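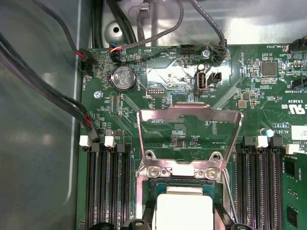 Serverplatine mit aufgeklapptem Prozessorsockel.

Zwei Köche, eine Küche und kein Wort zu viel

Als die dritte Staffel von »Luangrath« im April zu Ende ging, hatten die beiden Hauptfiguren der Kochshow seit drei Folgen nicht mehr miteinander gesprochen. Tassanee Ruangrit war nach dem Streit um die Speisekarte aus der gemeinsamen Küche gegangen, Yaowalak Thaweesak hatte den Abend allein zu Ende gekocht. Im Wiedersehensspecial sitzen sie nun wieder nebeneinander, auf einem grauen Sofa und mit einem Kissen Abstand.

»Ich habe gesagt, was ich gesagt habe«, erklärt Ruangrit gleich zu Beginn. Sie werde sich für den Satz über die Suppe nicht entschuldigen. Thaweesak nickt und schaut auf ihre Hände. Erst nach der Werbepause kommt das Gespräch in Gang.

Der Streit hatte mit Geld angefangen. Die beiden führten das Lokal zur Hälfte, doch die Rechnung für die neuen Herdplatten bezahlte Thaweesak allein. Als Ruangrit dann vor laufender Kamera das Menü änderte, ohne zu fragen, flog ein Löffel. Getroffen wurde niemand. Die Szene lief trotzdem in jeder Vorschau.

Der Streamingdienst Bravon hatte für die Staffel 229 Stunden Material drehen lassen. Davon blieb naturgemäß wenig übrig, und Thaweesak stört sich bis heute am Schnitt. »Man sieht, wie ich die Tür zuschlage. Man sieht nicht, dass ich nach zehn Minuten mit Tee zurückgekommen bin«, sagt sie. Ruangrit bestätigt das. Der Tee sei allerdings kalt gewesen.

Privat haben sich die Wege getrennt. Ruangrit, 33, ist in eine andere Stadt gezogen und kocht dort im Divovel, einem kleinen Haus mit wenigen Tischen. Thaweesak führt das Lokal weiter. Zur Wiedereröffnung schickte Ruangrit Blumen – ohne Karte, aber Thaweesak wusste, von wem sie kamen.

Ob es eine vierte Staffel gibt, ist offen. Die Produktionsfirma Drunier möchte weitermachen, Thaweesak auch. Ruangrit will vorher schriftlich haben, wer über die Karte entscheidet. Am Ende des Specials umarmen sich die beiden kurz. Danach fragt Ruangrit, ob die Suppe immer noch auf der Karte steht. Sie steht noch drauf.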